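Sunday, August 2, 2026
By Omolara Lawal

Progress report to the Sibiya fund: arm-assisted sorting and kitting at the Mevier repair shop

This is our second report on the grant, and it covers everything since January. I have tried to keep it in the order the fund asked for, starting with the work, then the people, then the money and what comes next. Dwight Petrenko checked the figures and Grigore Moldovan read it for anything I got wrong about the bench.

Where we are

Mevier repairs small electrical goods that come back from stores: desk lamps, chargers, label printers, headsets. When we wrote the application, every item was unpacked, sorted and matched with its spare parts by hand before a technician could touch it. We call that last step kitting, and it was eating our mornings. Technicians came in at seven and often had no full kit in front of them until nine.

The arm is now kitting for two of our product lines, lamps and label printers. It picks parts from the trays, sets them on the table, and a person checks the set and moves it on. It made its first complete week without a call to the supplier in the spring, and we put up a sheet of paper on the wall to mark it, which is still there! Since then it has put together 600 kits that passed the check and went out to technicians. The checkers send back fewer sets than we expected at this stage, and most of the ones they do send back have a wrong screw bag, which looks much the same to the arm as the right one.

Chargers and headsets are behind. I promised them for this report and they are not ready. The trouble is cords, and I come to that further down.

What has changed for people

I was nervous about this part when we started, and so were the eight people on the sorting team. Some of them had been through a line closure at another employer and had heard the word "assist" before. We said in writing that no one would lose hours because of the arm during the grant period, and we have kept to that.

The jobs are different, though, and I don't want to make it sound as if everyone is doing what they did before with less lifting. Two people now work as checkers for most of their shift. Vasilică Ardeleanu was the first to take it on, and he likes it a good deal more than he thought he would. He wrote the check card himself after throwing out the one I made (mine had far too many boxes to tick). He also found that standing to the left of the table let him see the sets without leaning, so we moved the tray rack to suit him and then found it suited everyone else.

Bogdan Iordache went the other way. He tried checking, found it dull, and asked to learn how to teach the arm new parts. He had never done anything like it. He now sets up most new picks on his own and has started keeping a notebook of what he tried and what the arm did, and I have to say it is the best document this project has produced. When a pick fails, people go and ask Bogdan before they ask me.

Not all of it is good. Three things came up in our June talks with the team. The pace feels uneven, with a rush when the arm has run well and a slack hour when it stops. The stop tone is too loud. And the checkers miss talking across the sorting bench, as the arm's table is in the far corner. We have turned down the tone and begun swapping checkers halfway through the shift. The corner is harder to fix, as the power and the floor anchors are there, and I would be glad of advice from other grant holders who have had to move a cell after it was installed.

Training

The grant paid for four people to go through the Jukham operator course, and all of them finished. We had planned to send them together and ended up sending them in pairs so the morning shift stayed covered. I would do it in pairs again. The second pair arrived with questions from the first, and they came back with far more useful notes.

Cords and shine

Our biggest technical problem since the spring has been anything thin and flexible. A lamp base sits where you put it. A charger cord rolls over, springs open or slides under the next part. Bogdan and Grigore have been running practice rounds at the bench in the afternoons, when the kitting is done, trying different approach angles and finger openings. 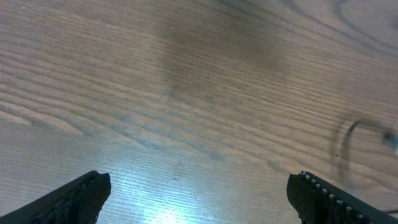 Grigore's view is that we have been blaming the gripper for what is partly a lighting problem. He has a point about the table. The wood has a smooth finish, and between the open fingers the glare is strong enough to wash the grain out to a pale blue-white, while the dark curved loop over on the right is a soft blur for most of its length. A thin line against a streaky surface is a lot to ask of any small camera. He wants to try a plain matte mat and a lamp set lower and to the side, both cheap, before we spend anything on different fingers. I agree, and we start with the mat this month.

Bogdan has a second idea, which is to have the sorting team put a paper band on each cord as it is unpacked, so the arm has something stiff to pick up. It adds a few seconds of hand work per item. The team is split on whether that is a fair trade, and we'll run it for two weeks and let them decide.

Money

Spending is in line with the plan except for training, which came in under, and floor work, which went over when the anchors had to be redone. Dwight asks the fund's permission to move the training balance to lighting and table surfaces. His note is attached with the ledger.

Next steps

Headsets will wait until chargers work. If the mat and the paper bands get us to a steady charger pick, we will bring in the third product line before the next report. We have also been invited to show the cell to the Wumbridge workshop, who are thinking about something similar for bicycle parts, and Vasilică and Bogdan have agreed to lead the visit. I will send the fund their notes from the day.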